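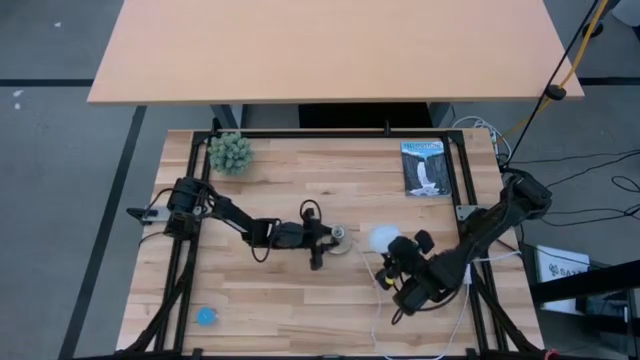
*A butcher-block top made of pale blonde and tan strips.*

## Looking after a wood work surface (and the drawers, stools and shelves nearby)

My neighbor Gervasio Iturra stopped by on Sunday with a stool that rocked so badly he'd been sitting on it sideways for most of the winter, and while we had it upside down on the bench he asked me how I keep my old oak top from going gray and thirsty. I gave him a long answer, as I do, and he told me to write it down. So I have, along with a few other things that came up before the coffee ran out.

**Start with a good scrape.** Before you reach for sandpaper, try a card scraper. It takes off dried glue, paint drips and those mystery crumbs without clogging, and it leaves a lovely smooth surface behind. Hold it with both hands, bow it a little with your thumbs, and push away from you. If you're getting dust instead of little curls, the edge needs to be turned again.

**Raise the grain on purpose.** Wipe the bare wood with a damp rag, let it dry overnight, then sand lightly with 220 grit, following the grain. It feels like an extra chore (it is one!) but your first coat of finish will go on so much nicer, and the first spilled cup of tea won't leave you with a fuzzy patch.

**Oil thin, and oil both faces.** I like plain boiled linseed oil for a shop bench and food-grade mineral oil for anything that's going to see a loaf of bread. Flood it on, wait twenty minutes or so, and wipe off every bit you can. Then do the underside too. A top that's sealed on one side only will take up moisture unevenly, and come a muggy August you may find it's cupped like a saucer.

Please be careful with your linseed rags. Spread them flat outdoors, in a single layer, away from anything that burns, until they're stiff and completely dry. Never leave them balled up in a trash can, because they can heat up and catch fire all on their own.

**Let a wide top move.** Solid wood gets wider and narrower with the seasons, and there's no screw on earth that will talk it out of it. If you're fastening a top to a base, make the screw holes in the rails into slots running across the grain, and snug the screws down with washers. I learned this from Kastriot Hoxha, back when he had the little repair shop in Pultville, after I'd glued a pine top solidly to its frame and split it end to end. He was very kind about it, and he charged me for the lumber.

**For a stool that wobbles,** check the floor first. I mean it! Put the stool on something you know is flat, and if it still rocks, slip thin cardboard under the short leg until it sits still. That thickness is what the other legs have to lose. Mark them with a pencil laid on a scrap block, and trim to the line with a fine saw.

If it's the joints that are loose, knock them apart gently, scrape away every trace of the old glue, and start fresh. New glue doesn't hold well on old. Gervasio's stool had 2 loose rungs and plenty of old glue, so that was most of our afternoon gone.

**Sticky drawers** usually want wax and nothing more. Rub a plain candle stub along the runners and the bottom edges of the sides, work the drawer in and out, and rub again. Try this before you plane anything, especially in a damp April, as the drawer may shrink back by itself once the weather turns.

**Sagging shelves** can sometimes just be flipped over, if they're loose boards on pegs. I did that with 6 of them in the pantry. For a longer-lasting fix, glue and screw a strip of hardwood under the front edge, standing on its narrow side. My longest shelf is 27 inches and holds all the canning jars, and with the strip on it has stayed straight through three summers of tomatoes.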